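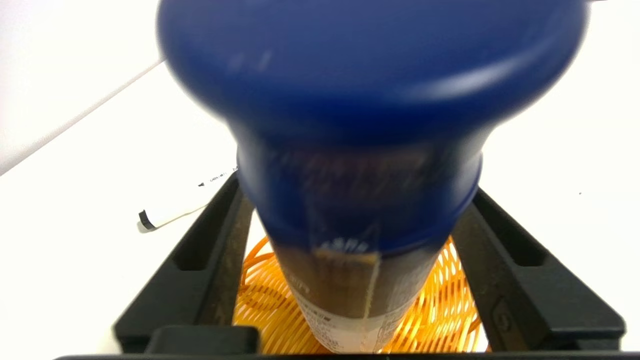 Khondokar Takes Pridimholm Rally by Seven Seconds

9/15/23

Sewwandi Khondokar won the Pridimholm Forest Rally by seven seconds, a margin she described at the finish as "plenty, if you don't have to sit in the car for it."

Khondokar and the Domerik team led after the opening loop, lost the lead to Calloway Motorsport on stage four, and spent the next three hours getting it back a fraction at a time. A slow puncture on stage nine cost them 11 seconds. So did Calloway's wrong turn at the Ilar junction, a left-hander marked by two arrows and a marshal in orange waving both arms.

That left the 11th and last stage to settle things. Rain had reached the top half of the route by then, and the gravel had gone the color and texture of cake batter. Khondokar went through on tires chosen for a dry afternoon – the team's forecast had been very firm on this point – and still set the fastest time.

Of the 90 crews that started, the last home arrived well after dark with one headlight and most of a hedge. They were classified.

The result puts Khondokar on 100 points, level with Calloway at the top of the standings. The title will be decided at the season finale in November, on asphalt, a surface both teams say they dislike.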